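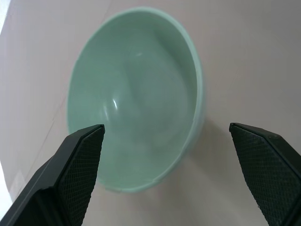

Unit 7: Reading a Vendor Claim
Case: the Clirex table-clearing kit

Handout by Kristýna Malý. Bring it to lab with the Nundmont brochure.

Clirex is sold by Nundmont as a complete kit: arm, two-finger gripper, wrist camera, software. The list price is 2,177 dollars without the service plan. The brochure says it "handles everyday dishes." Underline "everyday" and keep it underlined.

What the brochure counts
The headline result is 102 clean pickups in a row. No total number of attempts is printed. Radomír Michalík wrote to ask for it in May and got a second copy of the brochure.

What a bowl asks of a gripper
An open bowl is wider than many grippers can span, so the usual plan is to pinch the wall, one finger inside and one outside. The crosshatched pads help with grip, but a flat pad on a curved wall touches along a narrow strip. A glossy surface gives bright highlights, and a camera can mistake a highlight for an edge. An empty bowl on a plain tabletop is the easy version. Ask about soup.

Compare
Plundamix, the older kit from Procházka, costs more and promises less. Its manual gives a maximum wall thickness and a list of dishes it will not lift. I trust a list like that more than a streak.

For lab
Work in groups of 2. Write down every attempt, including the ones you would like to start over. Decide what counts as a drop before you switch the arm on.

Reading: service plan terms, section on replacement pads.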